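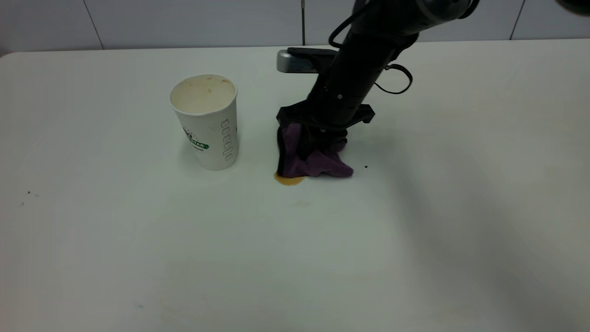

White table, purple cloth, the stains I mean

Pale stains on a matte white tabletop, what takes them off?
Posted in Cleaning & Surfaces

Gemma Costa
Hello everyone, I hope somebody can set me straight before I ruin a perfectly good table. We have a white one up against the tiled wall in our workroom in Certhorpe, with a matte top, and over the winter it has picked up a whole collection of smudges and pale marks (we are coffee drinkers, as you'll gather from the paper cup, and I won't pretend we use coasters). I've been going at it with a purple cloth and plain warm water. The fresh drips lift, but the older marks stay put, and when the light comes in at 9 in the morning I can see every one of them. Is there something stronger that won't leave shiny patches? I don't know what the top is made of, I'm afraid. It came with the room.

Till Schmieder
baking soda. works on everything

Serena Greco
Oh, I feel for you, Gemma, I had a white matte desk for nearly 12 years and loved it and cursed it in equal measure! Please go easy with the baking soda, though. It's a mild abrasive, and on a matte finish hard rubbing is just what gives you those shiny patches. I'd start with a drop or two of dish soap in a bowl of warm water. Wring the cloth out well, lay it over the mark and leave it for 2 minutes, then wipe with light pressure and go over it again with clean water, because soap film dries into pale smears of its own (I chased mine around for weeks before I figured that out). Dry it with a second cloth, a white one if you have it. A strongly colored cloth can give up a little dye when it's new, so wash the purple one by itself first.

If the coffee marks are still there, try rubbing alcohol on a cotton ball, somewhere out of sight to begin with, and keep the window open.

Thomas Messina
Agree with Serena on the rinsing. Also look at the bottom of the cup before you set it down, mine always have a drip running underneath. I keep an old saucer on the table for that now.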